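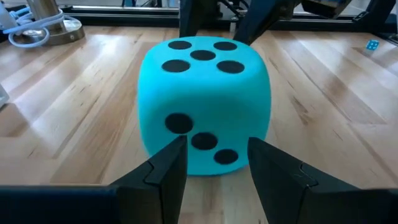 # plistero-hives

A small dataset of hive weights, brood temperatures and inspection notes from the Plistero apiary, on the heather side of Arnmont. If you keep bees and like graphs, welcome - we hope you get as much fun out of it as we have!

## What's in it

| File | Contents |
|---|---|
| `weights.csv` | hourly weight per hive, in kilograms |
| `brood_temp.csv` | one reading per hour from the middle of the brood box, in °C |
| `inspections.csv` | notes typed up from the paper hive cards |
| `forage.csv` | what was in flower nearby, by week |
| `sites.csv` | hive names, box type, which way the entrance faces |

The data covers 3 seasons and 2 sites, Lower Orchard and Quarry Bank. There are 800 rows in `inspections.csv`, every one of them typed by hand, so expect the odd spelling of "supersedure" that you haven't met before.

## Getting started

```
git clone <this repo>
cd plistero-hives
python tools/check.py
python tools/plot_weight.py --site lower-orchard
```

The plot script needs `pandas` and `matplotlib`. Start with the lime flow in July. The weight line climbs all day, sags overnight as the nectar dries down, then climbs again the next morning, and it is a lovely thing to see come up on your own screen.

## How it was collected

Each hive stands on a Sawatzky platform scale, which logs on the hour. The temperature probes hang between the two middle frames on a thin lead. We read the loggers by hand every few weeks (there is no phone signal at Quarry Bank) and the files go through `tools/merge.py` with very little cleaning.

Inspections followed the Brudo card, a one-page form we've used for years: queen seen, eggs seen, frames of brood, stores, temper, anything odd. Temper is scored from 1 to 5, where 5 means you walked back to the van faster than you came.

## Things to watch for

- Weights jump when a super goes on or comes off. Look for `kit_change` in the inspections file before you get excited about a record flow.
- Rain soaks into the roofs at Quarry Bank and can look like nectar. We haven't corrected for it.
- All times are GMT, all year.
- `queen_seen = no` only means she wasn't spotted. Check `eggs_seen` too.
- A swarmed colony keeps its hive name, so the bees in `QB-4` in August may not be the bees you were following in May.
- Gaps are left blank. Most are flat batteries.

## Not suitable for

Comparing strains of bee, or working out yields for anywhere else. Two sites in one valley is a small patch of ground.

## Licence and thanks

Data is CC BY 4.0, scripts are MIT. Please credit "Plistero apiary, Arnmont".

Corrections are very welcome - open an issue with the file name and row number. We'd especially love to see plots of the spring build-up, and if you have scale data from your own hives, tell us what format it's in and we'll try to write an importer.

## To do

- [ ] type up the remaining varroa counts
- [ ] add rainfall for Lower Orchard
- [x] fix the swapped probe labels on LO-2 and LO-3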